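Against the Deluxe Edition

Grirnow put out their third album in October. By Fri 12 January there were four versions of it, and I own two, so I'm not writing this from any great moral height.

The first had nine songs and ended well. The second had those nine plus a remix by Drisier, who takes a ballad and puts a kick drum under it until it confesses. The third was "expanded," meaning demos. The fourth was a run of 500 on clear vinyl with a new sleeve, and it sold out while I was looking for my card.

I used to love a bonus track. It was the odd little song at the end of the import CD, and you felt clever for having it. What we get now is 30 files dropped on top of an album that was finished, and my streaming app plays them straight through as if the band had meant it. The last song on the Grirnow record fades out beautifully. Then somebody coughs and counts in a worse take of track two.
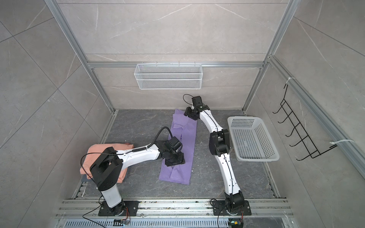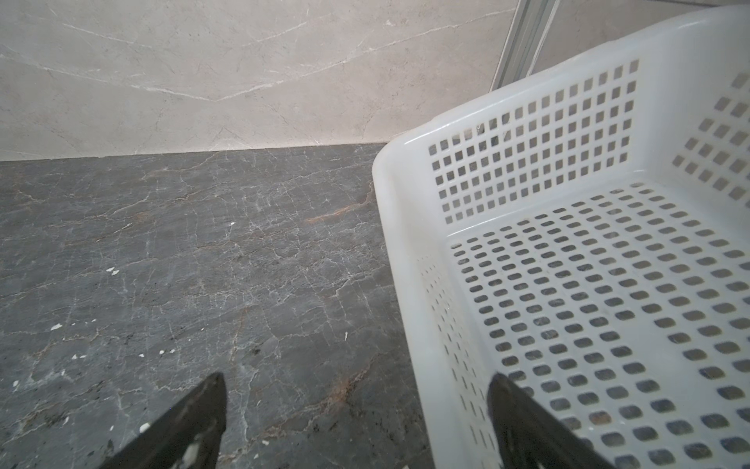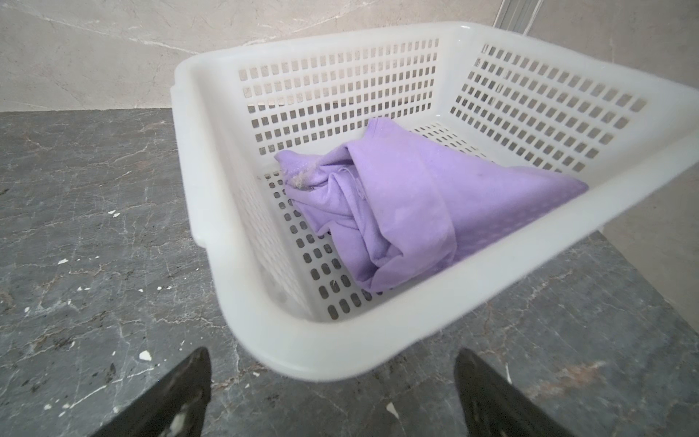
Bai, reading a draft of this, objected that small labels live on these reissues, and that the Hurden back catalog would be out of print without people like me grumbling all the way to the checkout. Fair enough. I'd still like to buy the label a drink directly and skip the instrumental version.

My other complaint is about memory. An album used to have a shape you could carry around. I can hum the gap between songs four and five on records I haven't played in years. Ask me how the new one ends and I have to ask which new one.

The demos page on the label's site had 1,317 comments when I last looked, most of them asking for more demos. I know when I'm outvoted. A fifth version is rumored for spring, with live recordings, and I've signed up for the email.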